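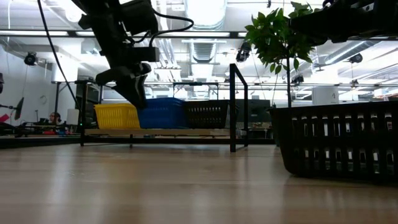
Black slotted basket on the wooden tabletop.

Kurnow Short Shifter Kit
$81.00 – In stock
Shift knob not included

I love a good gearshift more than I love horsepower, so I guess it was only a matter of time before I ended up selling a shifter. I drove my little rear-drive coupe for years with the stock lever, and every change from second to third felt like stirring a pot of cold oatmeal with a broom handle. Then my friend Yaneth Betancur let me take her car up the canyon one morning in August, and hers had the Kurnow in it, and I came back down with a silly grin and a list of questions. She wanted her car back. I wanted to do one more run.

So what does it do? It moves the pivot point on the lever, which makes the part under the pivot longer compared to the part in your hand. Your hand travels less for the same movement down at the gearbox. You also feel more of what's going on, for better or worse! If your synchros are tired you'll know it, and you'll want to slow your hand down a little on a cold morning until the oil has warmed up.

How short is short? I went through a few of these before settling on what to carry, and the shortest one (I won't name it) was great for maybe an hour. After that my wrist hurt and reverse had turned into a wrestling match. The Kurnow sits in the middle. It's quick and snappy and you can still drive it in traffic with a coffee in the other cup holder and not hate your life. My husband, who has no interest in any of this, noticed the difference right away and then asked why we couldn't have just bought a new car.

What's in the box

Steel shift lever, threaded at the top for a 10 mm knob
Lower and upper pivot bushings
Ball cup, already greased
New rubber boot for the lower end
Snap ring, plus a spare for when the first one flies under the workbench
Printed instructions

The threaded end is M10 x 1.25, so measure your knob before you order. If you have one of the heavier Usska knobs, they screw right on, and I really like the combination. More weight up top helps the lever fall into the gate. If you run a light plastic knob it'll still work fine, it just feels a bit more nervous.
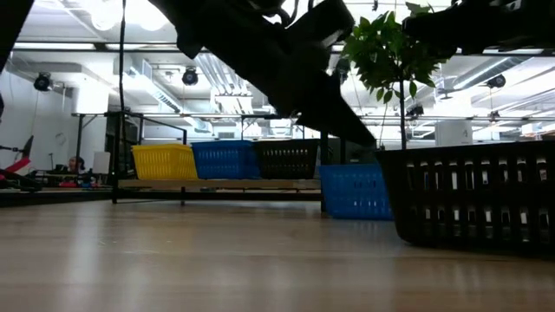
Fitting it took me an afternoon the first time, and I was taking my time and drinking a lot of iced tea. Most of that went into getting the center console out with all the clips still in one piece. You don't need to drop the transmission. You do need to get under the car for the lower bushing, so please use proper stands, not just the jack. Tools are simple: a 14 mm socket, a long extension, snap ring pliers, a flat screwdriver for the clips and a rag for the old grease, which gets everywhere. I still have some on my good jeans.

One thing the instructions skip over: put the car in neutral before you pull the old lever and leave it there. Thirumalai Naidu wrote to me after his install to say he'd bumped it into third halfway through and spent ages figuring out why the new lever wouldn't seat. I've done the same thing, so no judgment from me.

Which cars does it fit?

The kit fits coupes and roadsters with the five-speed Kuhlmann gearbox, the one with the cast turret on top. It does NOT fit the six-speed. I get this question a lot, and sorry, there's no adapter. If you aren't sure which box you have, send me a picture of the turret with the boot pulled back and I'll take a look. If you've got an aftermarket console like the Virnotix, you may have to trim the opening a little at the front edge. Mine needed a few passes with a file.

Care

Regrease the ball cup every 15,000 miles or whenever it starts to squeak. Any decent moly grease will do. Check the snap ring while you're in there. After the first 500 miles, I'd also pull the leather boot up and make sure nothing has worked loose. Mine hadn't, but I like looking.

What people have told me

"Feels like a different car. I shift when I don't need to now." – Areti Vrettos

"A little more gear whine in the cabin than before. I can live with it." – Marina Tsakiris

Marina's right about the whine, by the way. The bushings are firmer than the old rubber ones and some noise comes up through the lever. With the radio on I don't hear it. If you want things quieter, order the soft bushing set at checkout and use those on the upper pivot.

Orders placed before noon go out the same day. Returns are fine as long as the kit hasn't been installed and both snap rings are still in the bag.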